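The Mirley two-finger gripper costs $331 with the mounting plate and $2,000 less than the one I had been told I needed. I have now lived with it for most of February and a good part of this month, and I like it more than I expected to, though it has some habits.

Mounting took an evening. The plate lines up with the wrist on the first try, the screws are the right length, and the manual is three pages, two of which are about the warranty. Then you meet the cable. Mirley gives you one stiff lead with the plug coming straight out of the side of the housing, so every time the wrist turns past a certain point the lead leans on the forearm like a drunk uncle. I bought a right-angle adapter from Quintana and stopped thinking about it.

Grip force is set in software, in steps from "timid" to "handshake." (Those are my names. Theirs are numbers.) On the low end it will pick up a paper cup and give it back to you still a cup. On the high end it holds a full water bottle through a fast swing, and you learn where your towels are. What it lacks is much in between. The jump from one middle step to the next is large enough that I ended up picking one and leaving it there.

My old Stirkovance gripper is slower and a good deal louder, but it closes dead straight. The Mirley closes with a tiny sideways shuffle, always to the left. On blocks you never notice. On anything narrow you start teaching your positions slightly wrong on purpose, and then feel clever, and then swap grippers and miss everything.

Fingertips are the best part. They come off with 2 screws, and the spare pads in the box are decent rubber.
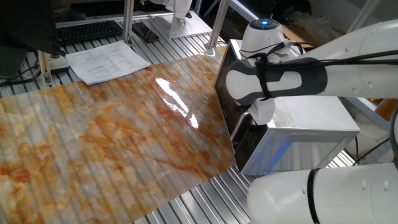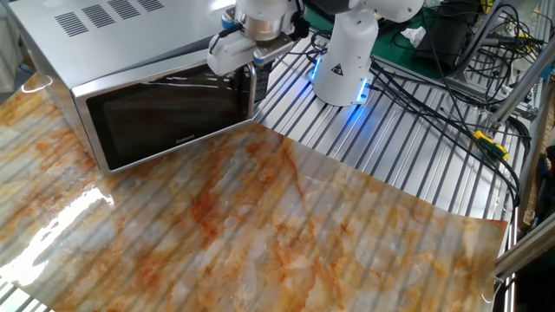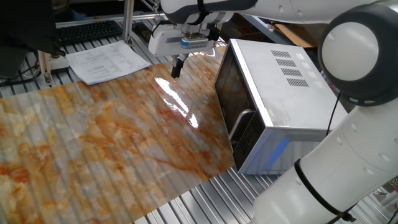 Finger length is where I would spend more money if Mirley let me. The stock fingers are short, and short fingers mean the housing arrives at the job almost as soon as they do. Door handles are the test I care about, and an upright bar on a microwave door, like the one on the Galanz, is a fair one: you want the fingers around the bar and the rest of the gripper well away from the glass. Coming in from the top of the handle suits the Mirley better than coming in from the front. Longer fingers are promised "soon," a word I have also seen on the Plondska site beside a wrist camera I stopped waiting for.

Buy it if you mostly move things. If you mostly open things, borrow one first.

Comments

Maiara Moura
Mine shuffles to the right. Do we get a refund or a matching pair?

Baiba Kairys
22 Mar 2018
Which firmware are you on? The middle force steps got a bit closer together for me after the update. Still not great with eggs.

tpk
How loud is the Stirkovance compared to, say, a blender? Asking for an apartment.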